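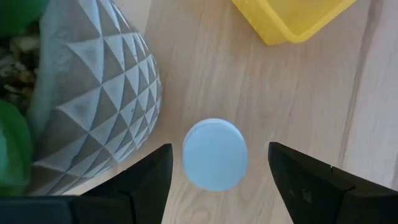

Silow, Feb 3, 2026

How to use a Flerer coupon and store points in the same order

By Sachiko Furukawa

Many readers write to me that the Flerer coupon disappears when they add their store points. I had the same problem with my last order of kitchen towels. The order of the steps is important, so please follow them slowly the first time.

Before you start

You need a Flerer account with a confirmed email, and at least 427 points. With fewer points the box for points stays gray and you can not click it. I had 3,078 points saved from last year, and I did not know they can expire at the end of February.

Step 1. Sign in first, then fill the cart

If you fill the cart as a guest and sign in later, the sale prices are sometimes loaded again and the coupon is refused. Put at least two items in the cart. Gift cards do not count as items.

Step 2. Enter the points before the coupon

Open the cart and click "Use points". Write the number you want to spend and press Apply. Wait until the new total is shown - on my phone it takes about 4 seconds. Do not refresh the page.

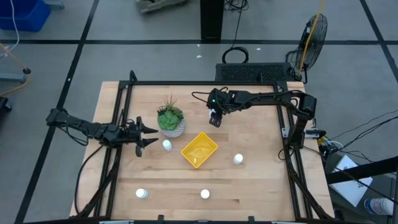
Step 3. Add the coupon code

Copy the code from the Filleo page and paste it in the second box. Check that there is no empty space after the last letter. The discount is now taken from the total that remains after points.

Step 4. Check the shipping

Free shipping is calculated at the very end, so a big discount can put you under the limit. If this happens, use fewer points and keep the rest for another time. Items sold by Arai ship separately and have their own limit.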